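I moved the whole household over to a smaller apartment in Tarkton last fall, and since then I've been trying to get a handle on what I spend on food. I kept every receipt from the move until the end of the year and added them up last week. The total was 2,753 dollars for one person who mostly eats soup and toast. That seemed high, so I went through them again with a pencil.

The big items weren't the problem. I buy one large bag of rice at Akyol, the grocery by the bus depot, and it lasts for months. Meat I only get when it's marked down. Most of the money went to small stops on the way home: a loaf, a jar of something, a bag of oranges I didn't need. I walk past Akyol every evening and I was going in most evenings.

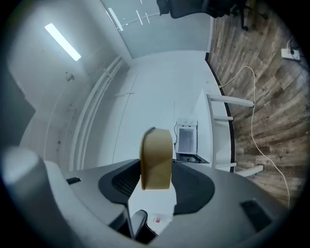

## What I changed

I now shop twice a week, with a list, and I take cash. The list lives on the refrigerator and if a thing isn't on it I leave it on the shelf. I've gone over once so far, for coffee, and I'd do it again.

I also started baking bread. The flour comes from the Vondar mill, which sells at the covered market on the north side of the river. My loaf takes 500 grams of flour, a spoon of salt, a little yeast and enough water to make it sticky. I mix it after supper and leave it on the counter with a plate over the bowl. In the morning I shape it, let it sit while I shower and get dressed, and bake it in a lidded pot. The first two were flat and gray in the middle. I had the oven too low. The dial on this stove has lost most of its numbers, so I bought a cheap thermometer and hung it from the rack.

A loaf lasts me four days. By the last day it's only good for toast, but I like toast.

## Soup

The other thing is the soup pot. I make one pot on the weekend from whatever vegetables are getting soft, plus beans. Selia brand dried white beans are what Akyol carries, in the 900 gram bag, and one bag makes two pots. I soak them overnight and cook them with an onion and a bay leaf. Salt goes in near the end. I know people argue over that and I have tried it both ways without noticing much.

I freeze half of it flat in bags. My freezer is the small kind inside the refrigerator, and tubs won't fit next to the ice tray.
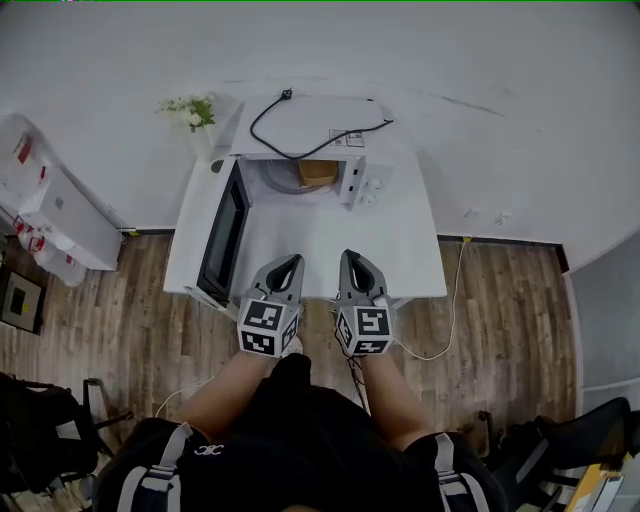

*At the table, 1/17/20*

I'm going to keep the receipts again through March and add them up the same way. The bus fare to the market should probably go in too, though I haven't decided whether that's food or not. For now I'm writing it on the back of the flour receipts.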